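Project group: Aarti Goel, Barnabás Hajdu, Kristóf Fekete
Supervisor: Viktória Hegyi
January 26, 2025

## 3. Recovery from featureless views

Our planner, Orik, runs a two-arm robot in a simulated room. In October we found that most stalled runs had the same cause. The wrist camera ended up facing a plain surface, the pose estimator had no features to match, and the planner kept waiting for an update.

### 3.1 Method

We added a check before each pose update. It counts matched keypoints in the wrist image. If the count stays under 20 for 4 updates in a row, the planner stops the arm and asks for a view from the wider camera.
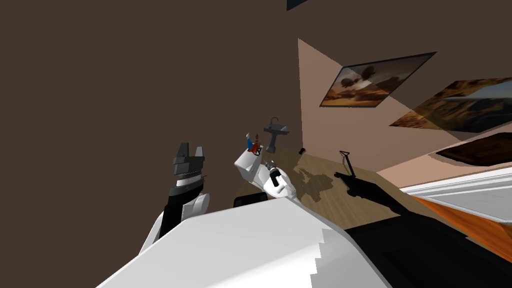
The wide view is matched against a stored map of the room. Fixed items such as the sink and the framed pictures get a higher weight than anything that can be moved. Camera tilt is solved in the same step, so we don't level the image first. Pixels that belong to the robot are masked out using the joint angles.

### 3.2 Results

We ran 500 episodes with the check turned on. The long stalls went away, but the check sometimes fired when the arm was only passing a wall. Kristóf reduced this by ignoring low counts while the wrist is moving fast.

The mask is still a weak point. Gripper edges give strong keypoints, and if they leak through, the count looks healthy when the background has nothing to match. 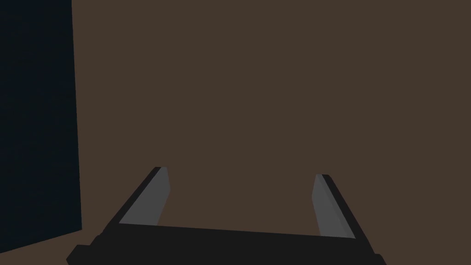
*Figure 2. Wrist view with the gripper open against a plain brown surface.*

Barnabás widened the mask by a few pixels, which fixed the leaks we had logged. It also hides small objects between the fingers, so we turn the wider mask off during grasping.

### 3.3 Open issues

- The thresholds were set by hand for this room.
- Switching cameras in the middle of a grasp has not been tested.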